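## 3. Data Collection

### 3.1 Collection procedure

Demonstrations were gathered by teleoperation at the Nerham site, using the same arm and gripper that were later used for evaluation. The operator moved the arm with a hand-held controller and opened or closed the gripper with a trigger. Each recording began when the operator pressed a foot switch and ended when it was pressed again. Joint positions, gripper width and the wrist camera stream were stored together under a shared clock, and no other view was passed to the policy.

The final set, which we call Kotian, contains 468 demonstrations. Each belongs to one of 7 tasks, all of which involve picking up, moving or setting down a small item on a flat surface. Start positions were drawn from a printed list so that operators did not fall into a habit of placing items where they were easiest to reach. Where an item was dropped and picked up again within the same recording, the recording was kept and marked as a recovery.

### 3.2 Wrist view and self-occlusion

The wrist camera is mounted close to the gripper body, and a large share of every image is taken up by the gripper itself. Figure 2 gives one such view: the right half is filled by the black gripper part, mostly in deep shadow, and the left half by a pale surface with faint scratches and streaks. The two are divided by a slanted dark edge carrying a thin, lighter stripe. We did not crop or mask this region. In early trials a fixed mask was used, but it had to be redrawn whenever the camera was removed for cleaning, and small errors in the mask had a larger effect on the policy than the gripper region had when left in place.
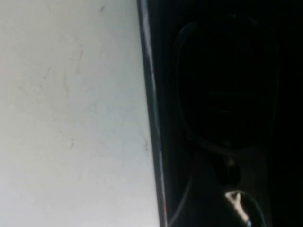
**Figure 2.** Wrist camera view, unmasked, as supplied to the policy.

A second concern was exposure. Automatic exposure was found to drift as the balance of bright and dark areas changed during an approach, so that the same surface was stored at different brightness levels within a single demonstration. Exposure and white balance were therefore fixed at the start of each session with the arm in its rest pose. Dark parts of the gripper lose detail under this setting. We accepted the loss, as the policy receives gripper width as a separate input and does not need to recover it from the image.

Surface marks were left as they were. Work surfaces were wiped between sessions but were not replaced or repainted, and the marks on them differ from one part of the set to another. A policy trained on a single clean surface may treat a scratch as the edge of an object, and we wished the training data to include such marks from the outset.

### 3.3 Filtering and labelling

Recordings were checked in the Prirkard viewer before being added to the set. A recording was rejected if the camera stream had gaps, if the clock offset between streams exceeded 100 ms, or if the operator had stopped the task early. Images in which no item could be identified were not grounds for rejection. They occur in normal use, and removing them would leave breaks in the action sequence.

Each accepted recording was given a task label and a success label by 2 annotators working separately. Disagreements were settled by replaying the full recording at half speed. Labels apply to whole recordings only, and no labels were assigned to single images.

The accepted recordings were then converted to the Rulness format used by our training code. Images were stored at their original frame rate and resampled at load time to match the control rate of the policy.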